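Flavon community forum > Planning and perception > Box top face keeps getting split in two, planner then refuses the approach

kettle_drum
Running Flavon on the bench arm, fixed camera looking down at the table. Job is simple, fit a cuboid to a big pale box and plan an approach to the lid. Box is painted metal, light grey, sat on a white cloth. White on white, I know.

Plane fit gives me the top fine on maybe half the runs. Other half it returns two planes, the lid and some sliver along the rim, and the collision object comes out skewed. Planner says start state valid, goal in collision. Every time.

Inlier threshold is 4 mm. Tried going up, it swallows the cloth. Anyone?

oddsocks
Depth cam or stereo pair? Makes a big difference on glossy paint.

kettle_drum
Stereo. Exposure locked. No projector.

oddsocks
Well there you go then. Smooth paint has nothing for the matcher to grab. Get a projector on it, your holes fill in and the sliver goes away. I wouldn't touch the planner at all.

Duyên Lại
Disagree a bit. Projector helps with the flat bits but the sliver is a real thing. If the lid overhangs the body you've got a step there, and the fit is right to see it. Problem is downstream, the cuboid step takes every plane it's given and tries to please all of them. Merge planes with near parallel normals before the cuboid fit. There's a merge_parallel option in the Usmani plugin, off by default for some reason.

oddsocks
merge_parallel ate half my shelf when I tried it. Careful.

Duyên Lại
On shelves yes, don't. One box on a table is fine. Set the max gap low.

pim_r
had the same, for me it was the cloth. Creases at the back edge were getting clustered in with the box so the bounding volume grew a tail. Are you cropping the cloud before clustering or after

kettle_drum
After. Should be before?

pim_r
before. always before. and flatten teh cloth or take it off

kettle_drum
Can't take it off, the table scratches and the box isn't mine. Will crop first. Cloth is what it is.

Duyên Lại
Also check your self filter. If the arm base is in view and the filter padding is too tight you get leftover points from it glued to the back of the box. Goal in collision would fit with that as well.

kettle_drum
Hm. Base is in view, yes. Padding is whatever came with the Drurkuvia config, never looked. Current setup for anyone who wants to see what the camera gets:

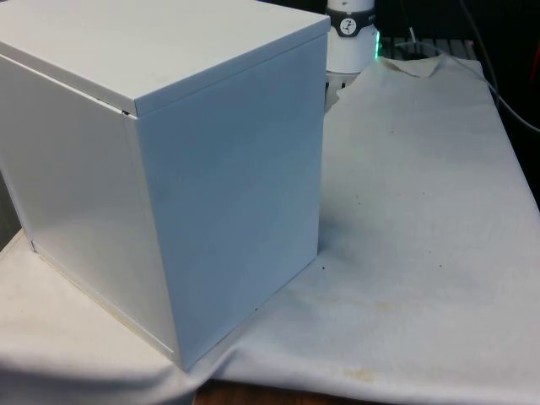 Cropped before clustering now, and set the self filter padding by hand. Ran it 115 times overnight in a loop, perception only, no motion. 94 came back with a single top plane. Before it was a coin flip so that's something. The rest still have the sliver, and in those the lid edge comes out a few mm too low.

Haven't put merge_parallel on yet, wanted one change at a time (ok, two).

oddsocks
Still say projector. You're tuning round bad input.

Duyên Lại
Input isn't bad, it's thin. How many points on the top face after downsampling?

kettle_drum
Over 800 on a good run. Bad ones I didn't log, stupid of me.

Duyên Lại
Log those. If the count drops on the bad runs then oddsocks is right and I'll shut up. If it doesnt, turn the merge on.

pim_r
what voxel size btw

kettle_drum
Default. Will have to look it up, not at the bench.

marl_pit
Jumping in from the Odivstead thread. We gave up on fitting for boxes like this, just measure it with a ruler once and register the known model to the cloud. Ten minutes of work. Planner's been happy since November.

Duyên Lại
Fine if it's always the same box.

marl_pit
It's always the same box.

kettle_drum
Mine isn't, sadly. Three sizes, same paint on all of them. Could keep three models I suppose, and pick by footprint. Picking wrong worries me more than the sliver does though – the tallest two are close.

marl_pit
Check height against the table plane, then pick. If the two scores are close, refuse and log it.

kettle_drum
OK. Order of play: log counts on the bad runs, then merge_parallel with a low gap, then models if that fails. Projector if someone lends me one.

oddsocks
I've got a spare, DM me. Bracket's a bit bent.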